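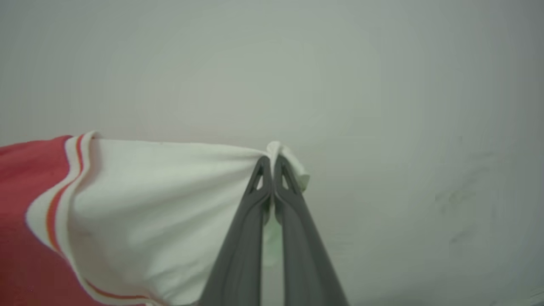

Set-up notes by Tsehay Shiferaw. Checked against the Tramel 617 by Robel Mekonnen.

Section 4. First wash and colorfast check

The quick card in the box says any load can go straight in on Mixed Colors. I would not trust it with anything that has red next to white. Mixed Colors runs warmer than the name suggests, and the sensor that is supposed to notice loose dye has never noticed any of mine.

1. Run one empty cycle on Rinse Only. The drum ships with a film of factory oil.
2. Open the drawer and pull out the blue tab. Leave the middle slot empty.
3. Dampen a white cloth and press it on an inside seam for a minute. If color comes off, wash that item alone.
4. Turn the dial to Cold, then hold Spin until the display reads 873. That is the low spin setting. It is listed in the menu as "Gentle Plus," whatever the plus is for.
5. Close the door until it clicks twice.

Note: The 200 ml line on the detergent cup is meant for a full drum. Half of that is plenty for a small load, and the "boost" line above it mostly sells detergent.

CAUTION: Do not use the dryer setting on printed or striped trim until you have air-dried the item once and checked it.

6. When the cycle ends, take the load out right away and lay knits out flat.

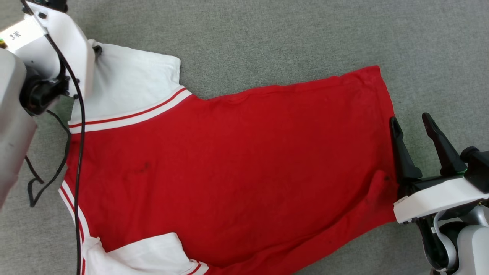 Fig. 4-2. Red shirt with white sleeves, laid out on carpet.

7. Check the trim in daylight. Pink edges mean step 3 was skipped or rushed. Wash again on Cold before any heat goes near it.

Error 2308 during step 4 means the door is not latched. The card says to call Nollinwood service. Open it and close it again first.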